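Stop Buying Toys for the Shelf

January 8, 2026

When we moved to Fonport last April, I packed 11 boxes from the kids' rooms. When we unpacked, 3 of them held things I couldn't remember anyone playing with. Most had come as gifts. A few were still tied to their cardboard backing.

I think we buy too many toys for the moment they get opened. The Plakum store downtown says on its window that it stocks 3000 toys. I have gone in there for one birthday present and come out with four things, and I can't say any of the extra ones were missed when they wore out or got lost.
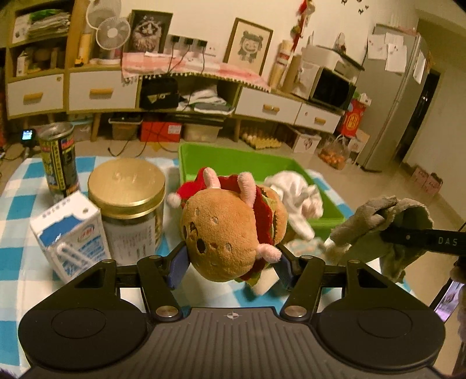

My sister-in-law's family has a rule I used to find stingy. Each child gets one present from the whole household, picked a month ahead. The kids complained the first year. By the second year they were spending weeks deciding, and what they picked got used.

Stores won't help with this. Hurnier sends me a coupon every week, and the coupon only works if you buy two. Grandparents are harder, and I have given up arguing with mine over it. What has worked is asking for a swim pass or a trip to the Sarpong train museum, which costs around the same as a big boxed set.

I'm not against toys. A child should have some, and should be allowed to keep the worn-out ones. I just think a smaller pile gets more play out of it, and I wish I had started there before I paid movers to carry the rest.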